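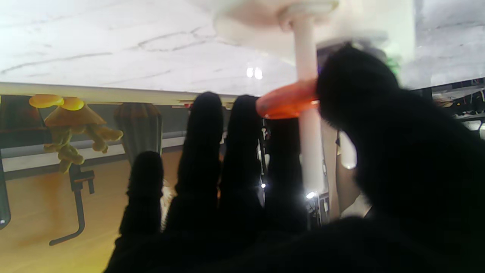 Unit 10: Intake and Holding Periods

Course handout, Dodcombe Animal Care Certificate
Instructor: Su-chen Lai
Revised 09/11/2025

Reading: pages 2 to 11 of the course packet.

Stray hold. In this course we use a hold of 96 hours. The clock starts when the intake form is signed — write the time, not only the date. Local law may set a longer period, and the longer one applies.

Owner surrender. No stray hold. Get the signature before the animal leaves the front desk.

Scan for a microchip at intake and again before any change of status. Go over the shoulders, down both sides and along the chest.

Case for discussion: Banano, adult male cat, no collar, chip registered to a disconnected number. List the next steps and who records each one.

Bring your written answer to the next class.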